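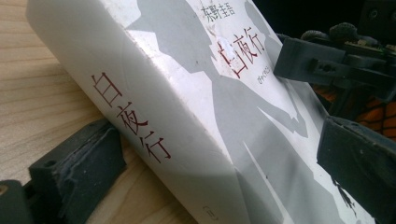
A thick paperback with the title 白夜行 on its spine.

Section 4: Setting Up Your Game Audio

Now for the fun part! By the end of this section you'll have the ballgame on your screen, the announcers at exactly the level you like, and (if you want it) the hometown radio call playing over the TV picture. Plenty of Drultholm owners buy the unit for that last feature alone, and once you've heard a good radio crew describe a double play while you watch it happen, you'll understand why.

You should already have finished Section 3, with the Drultholm connected to your TV and the front light showing steady green. If the light is blinking, go back and finish the network steps first.

4.1 Choose your home team

1. Press MENU on the remote and open Teams.
2. Scroll to your team and press OK. A star appears next to the name.
3. Add any other teams you follow. You can star up to 100 teams across all sports, so go ahead and put your college and minor league clubs in there too.
4. Press BACK to save.

Note: The first starred team is your home team. When two starred teams play each other, the unit picks the home team's announcers. To change the order, hold OK on a team and move it with the arrow keys.

4.2 Set the announcer level

The Drultholm splits the broadcast into two parts: Booth (the announcers) and Park (crowd, organ, bat and glove sounds, the public address system). Each one has its own slider.

1. Start any live game or a recorded one.
2. Press AUDIO. The Booth and Park sliders show up along the bottom of the screen.
3. Use the left and right arrows to move the Booth slider. The default is 94.
4. Press the down arrow to switch to Park, and set it the same way.
5. Wait for a play with some crowd noise and listen again. Quiet innings can fool you.
6. Press OK to save the mix for this team, or hold OK to save it for all teams.

Both sliders run from 0 to 122. Anything over 100 is boosted, and the number turns orange so you know you're there.

Try this: Booth at 0 and Park at 100. It's the closest thing to sitting in the upper deck on a warm June night, vendors and all. Bring your own peanuts!

Caution: Turn your TV volume down before you boost either slider. A home run at full boost is very loud, and small TV speakers can be damaged by it.

Note: Some older broadcasts mix the booth and the park into a single track. When that happens the sliders are gray and only Master Volume works. Spring training games in March are the usual place you'll run into this.

4.3 Add the radio call

You can play a radio feed over the TV picture in two ways: through the built-in Hestbridge tuner, or through a stream in the Delar app on your phone. The tuner gives you the shorter delay. The app gives you more stations — including the Spanish-language crews, which are well worth a listen.

To use the tuner:

1. Screw the loop antenna onto the post marked ANT and set it near a window.
2. Press SOURCE until Radio Call appears.
3. Select Scan. The scan takes a few minutes, and the screen may go dark while it runs.
4. Pick your station from the list and press OK.

To use the app:

1. Put your phone on the same network as the unit.
2. Open Delar and tap the unit's name.
3. Tap Radio Call, then choose a station.
4. Leave the app open until you hear sound from the TV. After that you can lock the phone.

Note: If the unit's name doesn't show up in the app, turn off any VPN on the phone and pull down to refresh.

4.4 Match the sound to the picture

Radio usually arrives ahead of TV. If you hear "swing and a miss" before the pitcher has even come set, you need to add some delay.

1. With Radio Call playing, press SYNC.
2. Watch for a pitch. The crack of the bat or the pop of the mitt works best.
3. Press the right arrow to hold the sound back. Each press adds 500 milliseconds.
4. When you're close, switch to Fine with the down arrow and nudge it until the pop and the catch line up.
5. Press OK to save.

Take your time with this. Batting practice is no good for syncing, but a half inning with a lot of foul balls is perfect, and once it's dialed in you can usually leave it alone until you change stations.

If the TV is ahead of the radio instead, press the left arrow. The picture will freeze for a moment while it's held back and then carry on.

Caution: Don't unplug the unit while the word SAVING is on the screen. You may lose your saved mixes and have to start over from 4.2.

4.5 Using the Acharya soundbar

If you bought the kit with the Acharya soundbar, plug it into the port marked BAR and not into the TV. The Booth track then comes from the center speaker and the Park track from the sides, so the crowd spreads out across the room. It sounds terrific.

1. Turn off the unit and the soundbar.
2. Connect the short gray cable from BAR to the soundbar's IN port.
3. Turn on the soundbar first, then the unit.
4. Press AUDIO, choose Output, and select Bar.
5. On the TV, turn off the built-in speakers. Leaving them on causes an echo.

Note: After you change the output, check your sync again. The soundbar adds a small delay of its own — usually one or two presses in Fine will take care of it.

4.6 Quick fixes

No announcers at all: Check that Booth isn't at 0 for this team. Saved mixes load on their own when the game starts.

Radio cuts in and out at night: AM signals shift after sunset. Turn the loop antenna a quarter turn, or switch to the app for late games.

Wrong game on the radio: The station may be carrying another event. Press SOURCE and choose a different station.

Sync drifts during the game: Pausing live TV resets the delay. Press SYNC, then OK, to reload your saved setting.

Go to Section 5 to set up recording and extra innings protection.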